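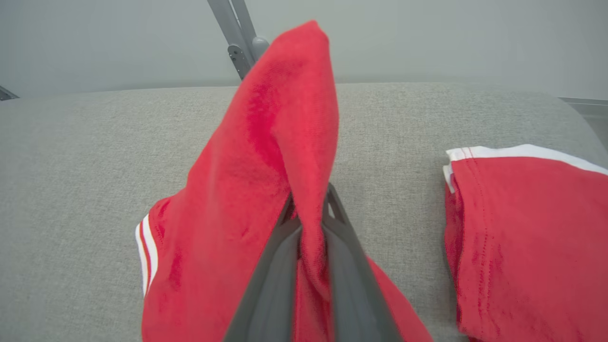 Folding knits with striped trim

Posted in: Laundry, Household

My folding method has been stable for years, with one exception. Anything knitted that has contrast striping at the hem or cuff has come out of the drawer looking worse than it went in. The body is fine. The trim curls, or it takes a crease across the bands, and a crease across a white band on a red ground is visible from the other end of the hall. I spent most of May working on this and have a procedure I am willing to write down.

The garments

The test pieces were red, with white stripes at the edges. Some were a soft knit with a bit of fuzz on the surface, and some were a smoother cotton with stitched seams. I mention the difference because the two behave differently at every step. The fuzzy knit grips itself. Lay one half over the other and it stays where you put it, including when you put it in the wrong place. The smooth cotton slides, so it can be corrected after the fold, but it also shifts when you carry the stack.

The trim behaves differently again. A stripe band is usually a denser construction than the body it is attached to, and it has less stretch. When the body relaxes after washing and the band does not, the edge pulls into a curve. If you force that curve straight and fold over it, the extra length goes somewhere, and the place it goes is a small pleat beside the band.

The surface

I fold on the sofa. I have read the arguments for a table and I agree with some of them. A table is flat and at a better height for the back. Against that, a smooth tabletop gives a knit nothing to hold on to, and the lower layer travels when you smooth the upper one. A woven upholstery fabric has enough friction to keep the lower layer still. The seat does have a rounded front edge, and anything that hangs over it will stretch under its own weight while you are busy with the rest. Keep the work toward the back of the seat.

A light gray cover is convenient for this. Red lint shows up on it immediately, so I know when the lint roller is due. It would also show dye transfer, so I do not put anything damp on it.

The pinch lift

The step that made the most difference comes before any folding. I had always picked up a garment by two corners and shaken it. Shaking a knit lengthens it, unevenly, and the corners take most of the load.

What I do now is the following. Spread the garment loosely with the trimmed edge to the left. Find the approximate center of the body and pinch a single fold of fabric between finger and thumb. Lift straight up until the fabric stands in a peak and the rest drapes away from it on all sides. Hold it there for 2 seconds, then lower it while moving the hand slightly away from the trim. The body settles toward the far side and the striped edge is drawn out flat behind it. Most of the twist comes out in one lift. A stubborn piece needs 3.

Do not pinch the trim itself. Do not pinch close to a seam either, or the stitching line will carry the pull to the hem and you will have a scalloped edge to deal with.

Flattening and folding

Once the piece is down, work from the seams outward with the flat of the hand. On the smooth cotton I align the side seam first and let everything else follow from it. On the fuzzy knit I align the trim first, because the seam is soft enough to follow the band.

Check the corners of the striped edge. They like to turn over, and a turned corner that goes into the stack stays turned. Put a finger under it and roll it back. Pressing on it from above only sets the fold.

After that:

Fold the sides in so that both trimmed edges lie parallel. They do not have to meet.

Fold lengthwise with the stripes on the outside. If they end up inside, the bulk of the band prints through to the layer above it.

Make the last fold short of the band by a finger's width. No crease should cross a stripe at any point.

Stack with the bands alternating left and right. With all the bands on one side the stack leans.

Temperature

I had assumed steam would help with the curled edges. I tried the iron at a low setting through a cloth and the band came out flat and slightly shiny, and the curl was back after the next wash. I have stopped. If an edge will not lie down, I leave the piece under two heavy books overnight, and it is acceptable by morning.

Drying matters more. Red and white knits go on the rack at our place, laid over two rails so the weight is shared. Grímur Mikkelsen commented on an earlier post that he dries his flat on a towel for the first 60 minutes before they go on the rack. I tested this on half a load. The cuffs were noticeably straighter and the body was no different. I do it now for anything with long trim and skip it for the rest.

Storage

The drawer is 44 cm wide inside. Three stacks side by side fit if the final fold is made in thirds, and two if it is made in half. Thirds are better for access and worse for the stripes, as you have one more crease to place. I use halves for the striped pieces and thirds for plain ones, and accept some unused space at the right-hand end. I filled it with socks for a while, but they migrated under the stacks whenever the drawer was closed quickly.

I have not solved stripes that run down the full length of a sleeve. Any fold of the sleeve crosses them. Rolling avoids a hard crease but leaves a curve in the cuff, and the roll does not stack. At present those go on hangers. If anyone has a fold that works, the comments are open.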